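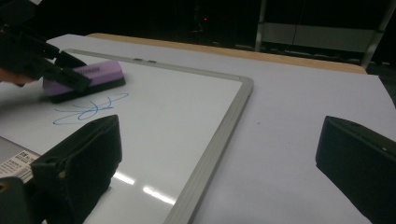
Home Docs Downloads Changelog Contact

We use cookies to remember your settings. Accept / Manage

# Relto: whiteboard wiping set

README, last touched February. Kamlesh Awasthi wrote most of it, Pallavi Bhatt fixed the file list.

## What's in it

Short clips of people wiping marker off small whiteboards laid flat on a table. 244 clips, 22 people. One scribble per clip mostly, sometimes two if the first went too fast. Scribbles are freehand, no words, no drawings of anything. Please dont try to read them.

## Boards and bits

- Boards: white, glossy, metal rim. Lie them flat, don't prop.
- Erasers: felt base, block type. Felt clogs after a while, so bang it out outside (not over the sink, Pallavi).
- Pens: dry-wipe only. Check the barrel. Clips 21 to 40 in the Dhillon folder have a permanent pen in by mistake, left in but tagged `wontshift`.

## Folders

 zusitz/ upstairs room, morning
 dhillon/ long table, afternoon
 notes/ one text file per person

Mosis folder is gone, merged into zusitz. Old links will break.

## Labels

`clean` = no ink left that you'd spot from a chair
`smear` = ink gone but grey haze left behind
`part` = some line still there
`wontshift` = see above

Smear vs clean is a judgement call. Kamlesh did the lot in one go so at least it's consistent. Glare from the lights hides haze on some boards, if in doubt we put smear.

## Known problems

- Left-handers under-represented
- a few notes files are blank
- ghosting from earlier scribbles on the older board, ignore it, label the fresh ink only
- spray was used in the last few Zusitz clips, not recored which

## Still to do

Green pen. Bigger boards. Dry cloth instead of eraser, if anyone has time.

Corrections to Pallavi, with the clip number please.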